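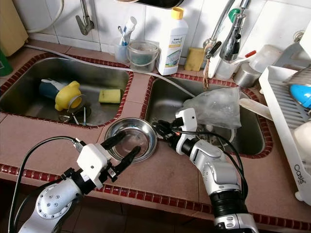 3. What collects around the sink

3.1 Setting and method

The part of the study reported in this section deals with the sink area and nothing else. Stoves, refrigerators and storage cabinets were covered in the first round of visits and are treated in Section 2. We returned to the sink because people in the first round kept bringing it up. When asked which part of the kitchen was hardest to keep in order, they named the sink and the strip of counter next to it more often than any other place.

Visits were made in May by Yvette Dufour and one of the other authors. Each household was asked to leave the sink as it was and to do no extra cleaning before we came. We then talked with one adult for 20 minutes while standing at the counter. The talks were held in the kitchen so that people could point at things, and most of them did. Notes were typed up the same day and coded with the Kamata scheme, which sorts objects by where they stand (basin, rim, back wall, rack) and by what the person says they are for. Eight codes were used in the end. Two more were tried and dropped when the coders could not agree on them.

The household discussed at length below is the one we call Fitberg, after the name of the apartment block. It has a double sink set into a tiled counter, a layout found in many of the older kitchens in the sample. We chose it for close reading because the two basins made the sorting of objects easier to follow.

3.2 The back wall

In the Fitberg kitchen, as in most others, the back of the counter serves as a shelf. Nothing was built there for storage. The wall is tiled, the surface wipes clean, and the space is too shallow for cooking, so small upright things end up in it. Toothbrushes stand in a clear cup near a small bucket, and dish soap and a sponge have places along the same wall. The adult we spoke to did not think of this as a mixed group. To her these were all "things that need water nearby," and she saw no reason to separate them by room.

This way of grouping came up often enough that we gave it a code of its own. It cuts across the usual split between kitchen goods and bathroom goods that product surveys rely on. The Wavach inventory form, which we used in the first round, has no line for a toothbrush in a kitchen. Field workers had been writing such items in the margin.

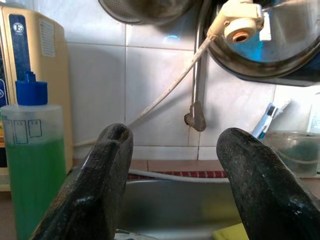 Figure 4. Plastic bottle with a blue cap and green liquid, standing in front of a beige countertop appliance. The wall behind is white square tile.

Clear and frosted bottles deserve a separate note. Several people told us they prefer a container that lets them see how much is left, and a few of them move soap from a large refill pack into a smaller bottle for this purpose. Others keep the bottle it was sold in until it is empty and then buy the next one. The two habits lead to different amounts of clutter. Households that refill tend to have one bottle out and a large pack under the sink. Households that don't refill often have two bottles out at once — one nearly finished and one just opened.

Countertop appliances set a limit on all of this. They are heavy or plugged in, so they stay put, and the small things settle in front of them. People complained about having to reach around a bottle to use a machine, but they rarely moved the bottle to a new place afterward.

3.3 Bowls, cutlery and the strip beside the basin

Bowls behave differently from bottles. They stack, and a stack can hold something else. One person said that she puts the cutlery in a bowl "so it goes over in one trip," meaning from the table to the sink. We heard versions of this in other homes too.
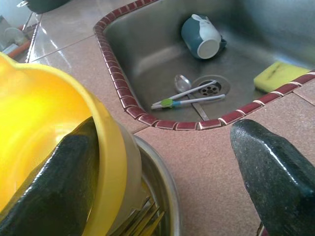
Stacking saves space on the counter but makes the order of washing harder to choose. Whatever is on top has to be dealt with first, even if the person would like to start with the forks. Some people lift the top bowl off and set it in the basin. Others start with it because it is large and they want it out of the way. Mugs were mostly spoken of as the easy part. They go into the basin singly and are washed between other jobs.

The raised edge around a basin also matters. Where the rim has rounded tile, as in the Fitberg kitchen, people said they avoid setting tall glasses on it and use the flat tile farther in. The grout lines drew more complaints than the tile itself. A narrow brush was the tool most often named for cleaning them, followed by an old toothbrush.

3.4 The space between two basins

Our last topic is the strip of counter that divides a double sink. It is small, and in the first round we did not record it as a place at all. The revised form, which we call Cumix, gives it a separate line.
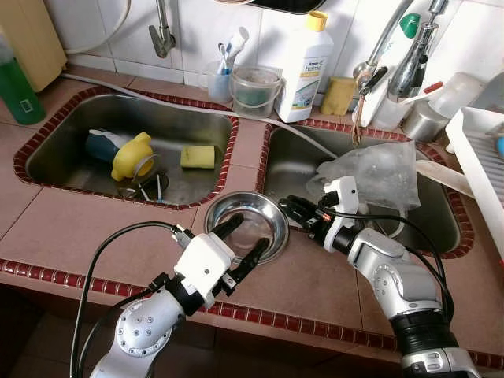 What stands on the strip is usually small and is used with both sides: a round bowl, a cup, a soap dish. People described it as the spot for whatever they are about to pick up again. Because so little fits there, it also gets cleared more often than the back wall. In the talks, people could say without much thought what belonged on the strip, while for the back wall they often had to turn and look.

The basins themselves were seldom used as a matched pair. Most people had one for washing and one for everything else, including plastic bags, strainers and bottles that had been set down on their side. When we asked which basin was which, the answer came fast, and where more than one adult was at home they agreed. The rule had not been talked over in any household that we asked.

3.5 Limits

The sample is small and the visits were short. We saw each kitchen once, so we can't say how long an object had been in its place or where it went later. Statements about habit rest on what people told us. The coding was checked a second time on 07/03/2021, and the changes made then affected the rack category only. Dish racks are taken up in Section 4 together with towels and drying mats.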